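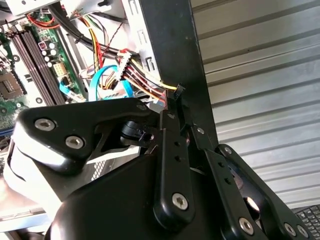 Fig. 4. Open case with the wires held back in a small black clip.

Section 3: Putting the hard drive back in

Okay, so you've got the side panel off and you're staring at a bunch of wires. Good! This part is my favorite, and it takes me 11 minutes if I don't stop for coffee.

1. Unplug the power cord from the wall, then hold the power button in for a few seconds. Do both, every time.

2. Touch bare metal on the case before you touch anything green.

3. Get your loose wires out of the way. If there's a clip, use the clip. (I used to skip this, and then I'd spend the evening fishing a cable out from behind the drive.)

4. Find your drive caddy, the plastic carrier the hard drive rides in. The light blue ones are easy to spot, even on my messy bench.

CAUTION: If the CPU socket is open, keep your fingers, sleeves and screws out of it! Rungnapa Sombatkul lost a board that way in February and she's far more careful than I am.

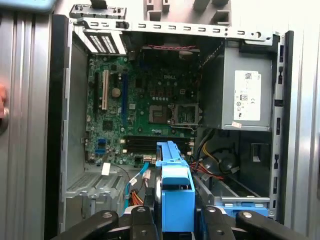
5. Fit the drive into the caddy with the connectors facing the way your cables come in. Flex the plastic gently. It should give a little, and if it's fighting you, the drive is probably in backward.

6. Slide the caddy into its bay until it seats. Don't shove. Back it out and try again if it sticks.

7. Plug in the SATA data cable, then the power. They're both L-shaped inside, so they only go one way.

Note: The coin-cell battery on the board can stay put for this whole section. We'll swap it in Section 5, along with setting the clock.

Before you move on, take a good look at the memory slots and write down which ones you plan to fill. Trevor Inskip keeps a pad of Tandent stickers for this, and I just use masking tape.
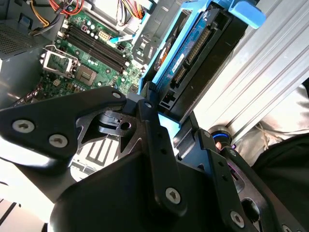 Fig. 5. Memory slots, still empty, with the CPU socket open. Memory goes in next, in Section 4.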